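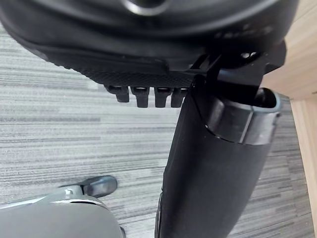 Can I wipe down the padded part of the stand with the same spray I use on my desk?
Use a damp cloth and a drop of dish soap, then dry it with a towel. Desk sprays can leave the padding sticky.

Banance Support – Ticket 500
Product: Zirnero stand, black
Opened by: Rodel Navarro
Handled by: Bienvenido Cabanatuan
Status: Closed

Opened December 3, 2018, 9:40 am

Rodel Navarro wrote:
I bought the Zirnero for our workroom in Skolcombe in October. The padded top has started to rock from side to side when I lean on it. I tightened everything I could reach and it still moves. I cleaned it last week with desk spray and now the padding feels tacky too. Are the short pegs under the textured band supposed to come off? I don't want to pull on them if they aren't.

Bienvenido Cabanatuan wrote:
Please leave the pegs where they are. They don't need to come off for this. To find out where the movement is:
1. Take everything off the stand.
2. Hold the post with one hand and push the padded top with the other.
3. Check if the bracket moves with the top or stays still.
Let me know what you get. For the tacky feel, go over the padding twice with clean water and let it dry overnight.

Rodel Navarro wrote:
The bracket moves with the top. The post doesn't move at all. There is a small click when I push to the left, none to the right.

Bienvenido Cabanatuan wrote:
Then it's the joint between bracket and post. Loosen the bracket screw 3 full turns, press the top straight down, and tighten the screw again while you keep pressing. If it still clicks, I'll send a new screw and washer from the Sison warehouse – no charge.

Rodel Navarro wrote:
Did that. The rocking is gone but the click is still there. Please send the parts. Padding is fine now after the water.

Bienvenido Cabanatuan wrote:
Screw and washer sent to your Skolcombe address. Closing this one. Reply here if the click is still there with the new parts in.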